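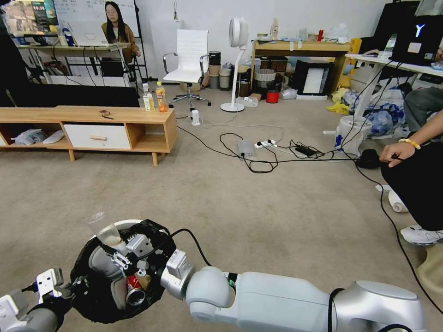 Cup and can in the bag, TV cabinet behind.

July, 6:10 a.m.

Humidity in the back room read 67 percent at wake-up, 65 after an hour with the window open. Outside air was no drier, so I closed it again. The dehumidifier tank was full and the unit had shut itself off at some point in the night. Emptied it, wiped the float, restarted on the middle setting.

Sourdough, batch 29. Flour is the Goren bread flour again, the Drandden being out of stock at the store for the second week. 600 grams flour, water held back slightly compared with the last batch. The Goren takes up less water and the previous loaf spread on the stone. Mixed last night and left on the counter under a plate. By this morning the dough had passed the tape mark on the tub and the top was domed with large bubbles at the wall. That is too far for an overnight rise. The kitchen did not cool down after dark as it did in June, and I used the same quantity of starter as in June. Error is mine.

Shaped it anyway. Dough slack, tore once on the left side, pinched shut. Into the basket and straight to the refrigerator.

11:40 a.m.

Baked from cold. Lid on for the first part, lid off for the rest, same times as batch 28. Score opened on one side only. Crust color good, bottom slightly dark near the oven wall. Moved the rack up one position for next time. Height is less than the ruler mark I consider acceptable. Will not cut until it is cool.

Read the Jayasinghe booklet again while waiting. The table on starter percentage against room temperature stops well short of what I have in July. I extended the line by hand on graph paper and it suggests less than half my current amount. I do not trust a straight line past the last point, but it is a place to begin.

4 p.m.

Cut the loaf. Crumb even in the lower half, two tunnels under the crust, some gumminess along the base. Flavor more sour than I like. Usable for toast. Sliced all of it and froze half.

The Carkurari probe thermometer reads high in ice water by one full degree. It did the same in spring. Wrote the correction on the case in marker so I stop looking it up.

9:30 p.m.

Batch 30 mixed. Same flour, same weight, starter cut to half, water from the refrigerator. Tub moved to the floor by the pantry door, the coolest spot I have found. New strip of tape at the dough line. Alarm set for 5.

Dehumidifier tank one-third full. Need salt and parchment.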